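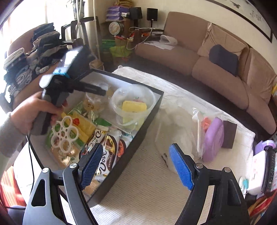
How much fits in the Skellurden snack box? More than you'd think from the outside - I get a fortnight of afternoon treats into mine, chocolate included, and the lid still sits flat.

Print this page
E-mail to a friend

I've been selling these since October and I'm a bit in love with them, to be fair. Black outside, white lining inside, plain rectangle, no fuss. The white lining is my favourite bit (you can spot the last Dove in the corner without tipping everything out on the tablecloth!). Packets go in flat, a clear tub stands up nicely at the back, and my customer Hazel Calloway keeps hers beside the sofa for movie nights.

Crumbs wipe out with a damp cloth. Please don't put it in the dishwasher - I've done it, and the lining went a funny colour.

The box is $30, or grab 2 and I'll cover postage anywhere in Australia. Snacks aren't included, sorry! I've got 103 left in the shed and the next lot is a while off. Pick-up is fine too, any time after 4 pm, just send me a message first so I can tie up the dog.

- Tamsin

Print | E-mail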